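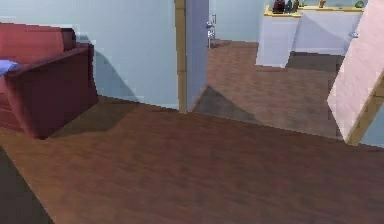 Made a batch of black walnut ink in July and I'm finally writing down how it went. Husks go in an old pot with enough water to cover, low simmer for most of a day. Do it outside if you can. I did mine indoors the first time, with a maroon sofa a few steps away, and a red that dark hides a splash a lot better than a pale wall does.

2/ Strain through an old T-shirt, twice. The first pass still leaves grit that clogs a dip pen. Then back on the heat until it's down by half. I started with 118 ounces of liquid.

3/ Wear gloves. I skipped them and had brown fingers for two weeks.

4/ For thickening I use gum arabic, a little at a time. Too much and it dries shiny and cracks on a fold. A few drops of clove oil keeps the mold off.

5/ Tested on 80 lb drawing paper. First coat is the color of weak tea, third coat is close to black coffee. Rusty nails in the jar overnight will push it darker.

6/ Next up is oak gall. If anyone near Tisness has galls on their trees, send me a message.

© Yasaman Zamani | Contact | Back to top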